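Flillent: setting up your first co-op crew

Flillent lets you share a ship with friends from the start, but the menus don't explain much. These steps work on console and PC. You need to have finished the Nodomex prologue and have 1000 credits in hand.

Open the Crew tab at any station, choose Register and pay the fee. Pick a name of no more than 12 characters.
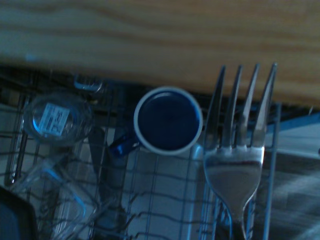 STEP 1: INVITING PLAYERS

Go to Crew, then Roster, and enter each player's ID. IDs are case-sensitive. Invites expire when you log out — stay online until your friends have accepted. A crew needs at least 2 players to launch.

Step 2: Assigning stations

Each player takes one of 3 stations: helm, guns or repair. Put your most experienced player on repair for the first few missions. Stations can be swapped while docked.

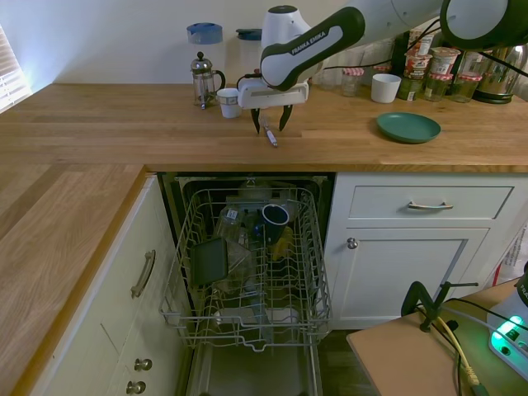
Fork and French press on the worktop

Step 3: Your first mission
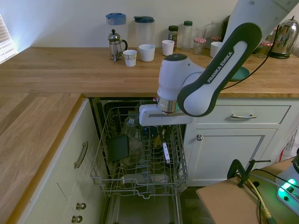
Start with the Omoregie supply run, which has no boss and pays every crew member in full. The hold works on a grid, and long crates should go in first. Think of a dishwasher with its upper rack pulled fully out: the rows of tines decide what fits where, and the hold slots do the same. Press the rotate button before dropping a crate, then lock the hold and undock.

If the launch button stays grey, someone hasn't confirmed their station.

Guide by Modupe Adebisi. Hold layout tested with Danjuma Nnaji. Last updated 2025-06-03.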